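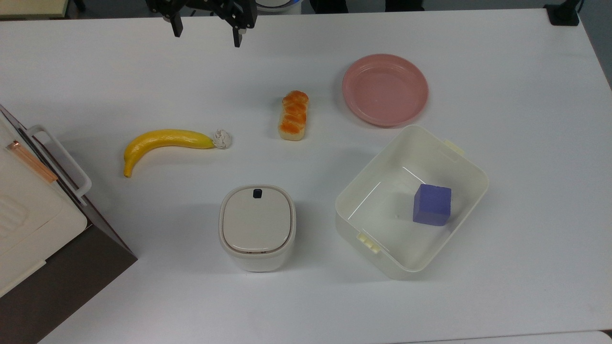 Elmarie Mokoena came down pit lane at Prerbridge with the fuel light on and the left rear nearly gone. It was lap 61 and the rain had stopped.

"Tyres or no tyres?" she said into the radio.

Evanthia Athanasiadis had the lap sheet on her knee. Four tyres would cost them nine seconds. Fuel alone would cost five. The Galanis car was in the next stall already, up on its jacks.

"Fuel only," Evanthia said. "Go on my call."

The fueller, Bokov, leaned in with the can. He had driven the transporter all night, 800 kilometres from the coast, and he'd slept in his boots. He held the can until it gurgled, pulled it clear and slapped the roof.

"Go, go."

She went. The Galanis car dropped off its jacks and followed her out – three car lengths back, on fresh rubber.
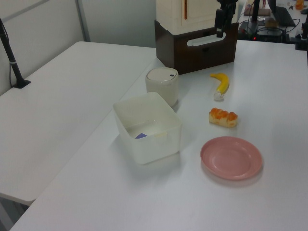
For six laps it didn't matter. The track was still greasy on the inside and the only dry line was one car wide. Elmarie kept to it. On the seventh lap the rear stepped out at the hairpin and she caught it with the wheel crossed over.

"How many left?"

"Eleven. He's half a second a lap quicker than you."

"I can see that."

She stopped talking after that. Evanthia wrote the times down the margin in pencil. The colour had gone out of the sky behind the grandstand and people were folding up their chairs, then not folding them.

The Galanis driver tried the outside at Ganero Corner with 3 to go. He ran out to the white line, lifted, and lost two lengths. He tried it again on the last lap and didn't lift. The cars touched once, door to door, and went over the line like that.

Bokov was looking at the tower. Evanthia was looking at the sheet.

"Well?" said the radio.

"Hang on," Evanthia said. "They're checking."

764 shares
3 comments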